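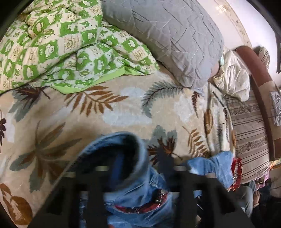
Figure 3. Bedding and clothing on a bed. Source: Odside Household Textiles Study, image archive.

4.2 How long people keep their bedding, and why

We came to the question of bedding a little by accident. The first round of interviews in Telstead was meant to be about clothes alone, and our guide had only one line on sheets and covers, tucked in near the end. But people kept going back to it! Ask someone about a winter coat and you would get a polite answer; ask about the blanket on the spare bed and you might well be there until the kettle had boiled twice. So for the second round, in Gasholm, we gave bedding a section of its own, and we are very glad we did.

Of the 65 households that took part, 37 owned at least one cover or blanket that was older than anything in the closet. Many of these had come from a parent or an aunt, and had moved house several times. Printed comforters like the checkered one in Figure 3 were spoken of with special fondness, often by the people who had slept under them as children, and pattern came up far more often than warmth or price. One woman in Gasholm told us she could not say what her comforter was filled with, but she could draw every flower on it from memory (and then, very kindly, she did).

Age alone did not decide what stayed. A worn cover was usually moved along, first to a guest bed, then to the sofa or the car, and last of all to the dog. We follow Akande in calling this a "step-down" path, though we use the term a bit more loosely, and count any change of room or purpose as a step. In 16 households we could trace a single blanket through three steps or more.

Clothes followed a shorter path. A shirt or a pair of pants was worn, then worn only at home, then given away or cut up for rags. Denim was the great exception, and it deserves a few words before we turn to washing. People were proud of the pale patches that come with wear, and treated them almost as a record of their own habits. Jeans that no longer fit were kept all the same, folded on a shelf or in a drawer, in 12 of the homes we visited.
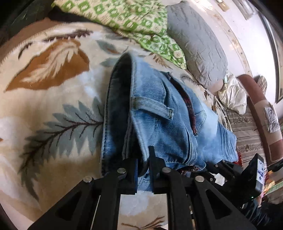

4.3 Washing and airing

Most households washed sheets every Monday or on whatever day had been their parents' wash day, and this held even where work hours had changed a great deal. Thick covers were another matter. They were too big for many home machines, and so they were aired over a rail or a balcony and washed only in June, when they could be trusted to dry outdoors by evening.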